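The rack, the rail and the big white table

I have been wanting to write about the packing corner for weeks, and every time I sat down to do it I ended up getting back up to go fiddle with the packing corner. So! It's Sunday, I have coffee, my phone is in the other room, and I am going to tell you far more about a shelving rack than you ever wanted to know.

If you're new, I run Patanach, a little mail-order business that sells refills and spare bits for people who make their own soap and candles at home. Jars, lids, wicks, droppers, tubs, pumps. Small light things that roll off tables. For a long time I packed all of it out of cardboard boxes on the floor, and my knees would like a word about that. Last year I moved into a unit in the Okafor building, out on the Vumthorpe side of town, and with the unit came the chance to finally set up a place where a person could pack an order standing up like a grown adult.

What I wanted was a flow rack. You've probably seen one in the back of a grocery store. The tracks tip down a little toward you, they're full of tiny wheels, and when you take the front bin away the one behind it rolls down into its place. I first met one at a job I had in college and I never got over it. You load from the back, you pick from the front, and the oldest stock is always the stock in your hand. I love this so much. I would put one in my kitchen if the fridge weren't in the way.

Mine is a Drukton, secondhand, and I paid $315 for it plus a very nice lunch for Anisa Lumenta, who drove the van and did most of the swearing on the stairs.

About that steel rail

The piece I didn't know I'd care about is the big stainless rail that runs along the front. When we first bolted it on I thought it looked a bit much, like a bar in a diner. Now it's my favorite part. It has a good wide face and then it bends into a lip along the bottom, and the whole thing throws light around the corner so that even on a gray afternoon the table looks bright.

It does show every smudge. I have tried dish soap, vinegar, glass cleaner and a thing Anisa swears by that smells like oranges. The best I've found is a barely damp microfiber cloth, wiped the long way with the grain, and then a dry one right after. It looks gorgeous for a little while and then I touch it. I've made my peace with soft streaks. Brushed steel is supposed to look like somebody works there. 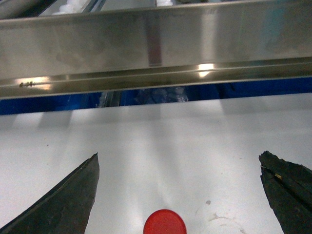
Choosing the table

The table butts right up in front of the rack, and it had to be white. I went back and forth on this! Wood would have been prettier and I know some of you are butcher block people. But clear lids on a wood surface just vanish, and so do amber droppers, and I have spent enough of my life patting around for a thing that was right in front of me. On white, everything except white shows up. (Yes, I do sell white lids. I've decided not to think about it.)

White also shows the wear, and fast. There are scuffs from sliding tubs across it, and little specks I'd swear were not there the night before. The scuffs come up with a melamine sponge if you go gently, though I'm told you can dull the finish that way, so I only do it when I can't stand it anymore. Most days I leave them alone.

My one firm opinion on packing tables is about height. Measure from the floor to your bent elbow in the shoes you really wear to work, then go a couple of inches below that. I did it in socks the first time and had to redo the legs.

The blue bins

Okay, the bins. I adore the bins.

I bought a first batch of 12 to see if I'd like the color, and I liked the color so much that I ended up with 31 of them, which is more than the rack can hold and is the reason the hallway looks how it looks. They're plain blue plastic, nothing fancy, with a good thick rim you can really get your fingers under. I looked at clear ones too. Clear seems like the smart pick, and for a closet it probably is, but a whole rack of see-through bins full of mixed little parts made my eyes tired just standing there. The blue calms it all down. You get these solid blocks of color and the gray channels and the white wheels between them, and it feels orderly before you've put a single thing away.

They also live in more than one place. The top deck is for what I reach for constantly, up on the rollers. Underneath, in the gap behind the table, there's another row on the lower level, and that's overflow and backups.
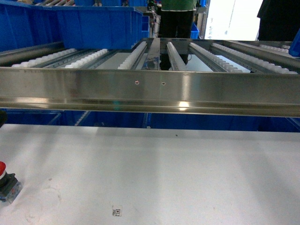 I was worried the low ones would turn into a graveyard, because low shelves always do at my house. What has helped is a dumb little rule: nothing goes into a bottom bin unless it already has a spot in a top bin. So the lower level can only ever be more of something I know I have. It's never the home of mystery bags. I broke the rule one time, with some pump heads, and I reordered those same pump heads a week later. Lesson learned, and if anyone needs pump heads, write to me.

A word about rollers if you're buying used. Run your palm down every single track before you hand over the money. You're feeling for wheels that don't spin, and you want to do the whole length, including the far end where it's awkward to reach. A few stuck ones can be fixed with a little cleaning and patience. Somebody's hair is always wrapped around one. But a track with a lot of dead wheels will stop a light bin halfway down, and then you're poking at it with a yardstick, and the magic is kind of gone.

Light bins are the tricky ones in general. A bin full of glass comes down beautifully. A bin of foam liners weighs nothing and just sits there thinking about it. I tilted the tracks a bit more to help and then the glass ones came down too fast, so I tilted them back. Now the feathery stuff goes on the table side where I can grab it without any rolling at all.

I also want to put in a good word for having one really big open bin that doesn't belong to anything. Mine is where I stage things when I'm moving stock around, and it gets emptied out at the end of every session. That's the only rule it has. When it's clear and I can see that big smooth blue floor, I know there's no half-finished job lurking in there for tomorrow.
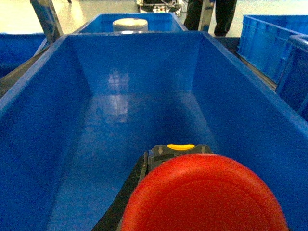 Putting things where your hands go

I started out sorting by product type, because that's how the website is sorted. Jars with jars, lids with lids. It looked very tidy and it was terrible. Nobody orders a pile of jars and no lids! I was walking the length of the rack for every single package.

So I pulled it all out on a slow evening, put on a podcast, and sorted it again by what gets ordered together. Jars next to the lids that fit them. Wicks next to the tins. Round things you twist on next to the round things they twist onto. It looks a little more chaotic from the doorway and I don't care, because I hardly move my feet now.

I've packed 1810 orders in this corner since we set it up, and I can tell you the first few hundred were a mess and the rest have been a pleasure. I used to dread a big batch. Now I catch myself hoping for one. There's a rhythm to it - reach up, bring it down, set it on the white, check it, wrap it - and the rail is right there at the back of the table so nothing small can go shooting off the far side. I was so happy when I figured out that the rail did that.

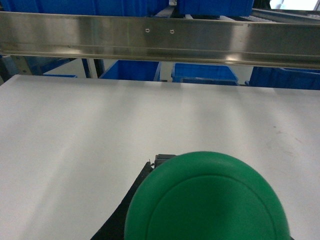 White table, steel rail, and a bit of green.

Still on my list

Labels, mainly. I've been putting off proper labels because I keep moving things, and I don't want to commit. Painter's tape and a marker is getting me through. If you've found a label holder that clips to a rounded plastic rim and doesn't pop off when you grab the bin, please tell me in the comments, I have bought so many bad ones.

I'd also like a better mat to stand on, and a hook for the tape gun, which I lose every day of my life. And Anisa thinks we should add a second lamp over the left side. She's probably right, but I want to try moving the one we have first.

Next post will be about void fill and whether shredded paper is worth the mess. I have feelings. Go measure your elbows in the meantime!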